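Chapter 6
Surfaces and Vessels in the Domestic Kitchen

6.1 Introduction

Chapter 5 treated the kitchen as a set of work zones. This chapter deals with the materials found in those zones: glazed ceramic, stainless steel, wood, tile and stone. Each behaves differently under heat, load and cleaning, and a choice made for one of these reasons often carries a cost in another.

Ceramic tableware consists of a fired clay body covered by a glaze. The glaze is a glass. It seals the body against water and food acids, and it provides the hard face that resists marking by cutlery.

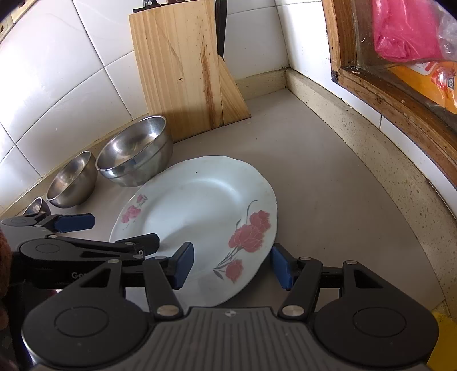

Glaze and body expand by different amounts when heated. If the glaze contracts more than the body on cooling, it is left in tension and may develop a network of fine cracks, known as crazing. If it contracts less, it is held in compression. Slight compression is desirable, but too much causes the glaze to flake at rims and edges, a fault called shivering.

Decoration may be placed under the glaze or over it. Overglaze colors are fired at a lower temperature and wear sooner. Kivi's survey of households in Vemollow, discussed in Section 6.4, covered over 400 pieces of tableware and recorded wear by position on the piece.

6.2 Metal and Wood

Stainless steel owes its resistance to a thin layer of chromium oxide. The layer re-forms when scratched, provided that oxygen can reach the metal. 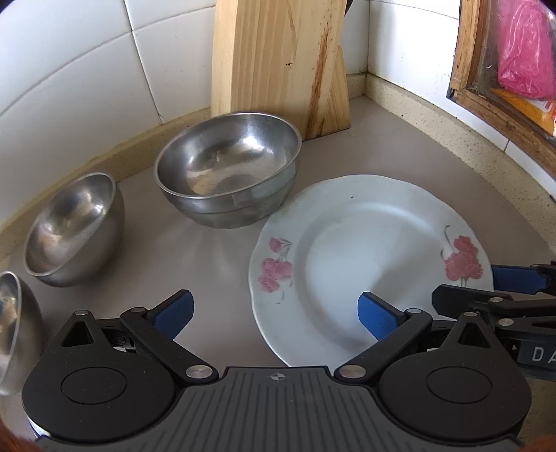
Chloride is the usual cause of failure. Salt left standing in water at the bottom of a vessel can produce small, deep pits. Salt should therefore be added to water that is already hot and then stirred until dissolved.

Wood takes up moisture across the end grain far faster than across the face. A board wetted on one side only will cup. Ozoliņš recommends wetting both faces before use and standing the board on edge for 30 minutes after washing.

By the end of this chapter the reader should be able to:

1. Explain crazing and shivering in terms of thermal expansion.

2. Describe how an underglaze decoration differs from an overglaze one.

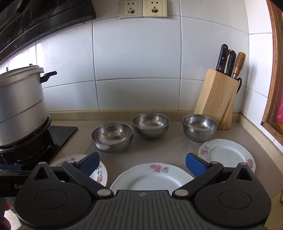

6.3 Thermal Expansion of Glazed Ware

The coefficient of linear expansion is the fractional change in length per degree of temperature change. For glazed ware, two coefficients must be considered together, one for the body and one for the glaze.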